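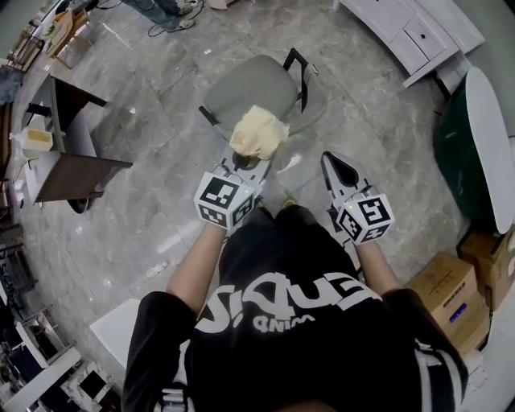
The Cloth Has a Lot to Answer For

By Olumide Yusuf

I own 15 cleaning cloths and I could not tell you what most of them are for. Some came in a multipack, sorted by color, with a leaflet explaining that one color was for glass and another for "soft surfaces." The leaflet is gone. The cloths live in a heap under the sink, and when I want to wipe down my desk chair I take whichever is on top.

The chair is the reason I started reading up on this. It has an upholstered seat and back, both light gray, and two black armrests that show every thumbprint. I work in it all day and eat lunch in it more often than I should. Until May of this year I had cleaned it, by my own best estimate, never.

Go looking for advice and you will find plenty of it, most of it from people with something to sell. Proketti makes a fabric spray for office seating and recommends using it weekly. Jurnov sells a foam and a brush, and its guide says sprays leave residue. I tried both on opposite halves of the seat and left them overnight. In the morning I asked my wife which side looked better. She asked me what I had done to the chair.

Balakrishnan Nair spent years cleaning offices at night and now trains the people who do it. He once had a contract for a building with over 400 desk chairs, and he has little patience for foam.

"Vacuum it," he told me. "The seam at the back of the seat, where the crumbs go. Then a damp cloth, wrung out hard. Then go home."

I asked about the weekly spray. He wanted to know who had told me that, and when I said it was the company that made the spray, he moved on to armrests.

Armrests, in his view, are where the dirt is. Skin oil builds up on them and goes sticky, then dust settles in. He uses warm water with a drop of dish soap, a cloth folded in four, and a fresh face of the cloth each time one gets gray. He does the underside too, where fingers curl around. I had not thought of the underside. I will spare you the details.

On colored cloths he was kinder than I expected. In a hospital or a restaurant kitchen, he says, the colors matter, and mixing them up is a serious mistake. At home he keeps two sorts, one for the bathroom and one for everything else. His are yellow and blue, and they were cheap.

What about the floor? Stone and tile people will tell you that a rolling chair ruins a floor, and a store called Dristham offered me a mat for $172 to prevent this. Nair's advice was to turn the chair over and look at the wheels. Mine had hair wound tight around the axles, plus a staple. I cut it all out with nail scissors in the time it takes to boil a kettle. The chair rolls better now, and I did not buy the mat.

I remain unsure that any of this makes much difference. The gray upholstery is still gray. The stain near the front edge, which I believe is soup, has faded a little or I have stopped looking at it. But the armrests no longer stick to my sleeves, and for that I used a cloth, a bowl of water and some dish soap. The foam is in the cupboard, nearly full, if anyone wants it.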